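Praltance Checked Paper Gift Bags, Blue and White, Cord Handles
I get asked for these more than anything else in the shop, so they finally have their own page!

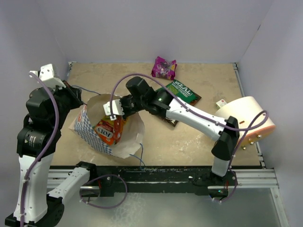 What you're getting
A paper bag with a blue-and-white check on the outside and plain off-white on the inside, with thin blue cord handles. I love the blue cord – white would have been fine, but the blue picks up the check and makes the whole thing look a bit more dressed up (I'm fussy about handles, sorry). They come flat in packs of 4, and you just pull the sides apart and push the bottom down.

What I put in mine
Snacks, mostly. A FOX'S packet drops in nicely, and there's room for a card and a small present on top. I've also used them for party favors, paperbacks and a jar of jam for the neighbors. I wouldn't go for a full bottle of wine, the cord is on the thin side and I'd be nervous all the way to the car.

A few things to know
It's paper, so the rim creases once you've opened it and folded it a few times. I don't mind that, but if you want crisp edges, open it once and leave it open. Keep it out of the rain too.

Ordering
Item number 447. Single packs are always in stock, and a carton holds 200 bags if you're doing a wedding or a school fair. For anything over 2000 bags, write to me first – those come straight from the Nair warehouse and take longer.

Price list updated January 15, 2019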